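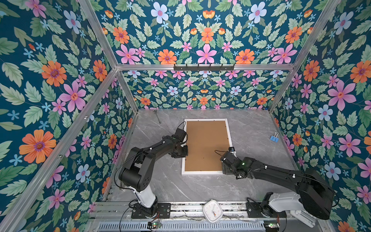 December
by Leonilde Caldeira

My aunt gave me her stall at Skavbridge Market for the last stretch before the holidays, and the only thing she said about it was don't let Henriques talk you into plums.

So naturally by six in the morning I had 40 jars of plum jam.

He runs the fruit stand opposite, and he'd made it sound like a favor. I set the jars out next to my own stuff, which was orange marmalade and a spiced pear thing I'd been fussing over since the fall, and I put on two pairs of socks and waited to get rich.

The first customer wanted change for the parking meter. The second one picked up a jar, read the whole label with her lips moving, and asked if I was Teresa's girl. I said niece. She put the jar back and told me Teresa always cut the bread thicker.

I hadn't brought bread! I ran over to the Arkar bakery van (leaving Henriques in charge, which was a mistake) and paid way too much for three loaves, and when I got back he had his elbow on my table and he'd sold nine jars of plum. Not one pear.

"People know plum," he said.

I cut the bread thick. I got marmalade on my sleeve and in my hair somehow, and a little boy ate five samples while his dad talked on the phone about a boiler. By noon I'd taken in 300 dollars, and the pitch fee was 60, and I kept doing the math on the back of a paper bag - taking out the sugar, the jars, the gas from Greltine - and getting a different answer each time.

Around two the lady with the moving lips came back. She ate a piece of bread with the pear on it, standing very straight, looking over my head at the clock.

"Too much clove," she said, and bought four.

I called my aunt from the car. She asked how many plum I had left.

403 shares | 12 comments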